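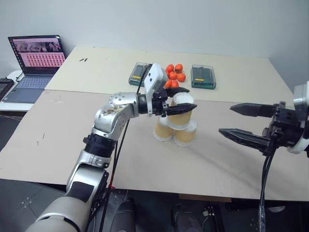
Vilém Murín thinks the third cup is where people give themselves away. Anybody can put two paper cups next to each other, he told me, but the minute there's one to set on top they hold their breath, and you can hear a whole room go quiet over something you'd normally throw in the trash after lunch.

I'd come to Sernthorpe to ask him about tabletop games, and I hadn't even found a chair yet! He was already pulling a sleeve of cups out of a grocery bag (plain brown ones with white rims, the same kind as in the picture) and lining them up along the edge of the kitchen table.

Vilém has been running a games evening here for nine years. It started in June, in his sister's garage, with a borrowed table and a bag of ping-pong balls. These days he has a cupboard full of stuff and a notebook he calls the Gostis, after a card game his grandfather played and never managed to teach anyone. I asked to see it. Most of the pages are crossed out.

"Those are the ones with too many rules," he said. "If I have to read it out loud twice, it goes."

So what stays? Cups, mostly, and small balls, and some kind of shallow box to drop things into. He likes orange balls for anything played in a group. "You lose a white one under a radiator and it's gone until spring. Orange, somebody spots it."

I wanted to know why he stacks the cups right side up, when every stacking video I've ever watched has them upside down. He got quite excited about this one. Upside down you get a nice flat bottom to build on, and you can go fast. Right side up, the top cup has only the two rims to sit on, so you have to find the middle and let go gently. And then you've got an open cup on top, which means you can keep playing.

"You build your three, and then you have to get a ball into the top one," he said. "That's the whole game. We call it Prado."

Why Prado? He shrugged. A kid named it, and it stuck.

We played. I knocked mine over on the first try, and the second, and on the third I got the cup to stay and then bounced a ball straight into the sink. Vilém did his while talking to me about parking. He says the record is 20 in a row, set by a woman named Mrs. Van der Linden, who came once to pick up her grandson and stayed until closing.

Doesn't he ever want to go bigger? I've seen towers online that reach the ceiling. He's tried it. One winter they built with 59 cups, and it took most of the evening, and then a door opened. "Everyone screamed, it was great," he said, "but half the people had just been watching. With three cups, everybody's got their hands on something."

He starts at 7 and likes to have the tables cleared by about 9, cups nested, balls back in their box. The bent cups go in a separate bag for the little kids, who don't mind.

I asked if I could take three home with me. He gave me four, in case I sat on one.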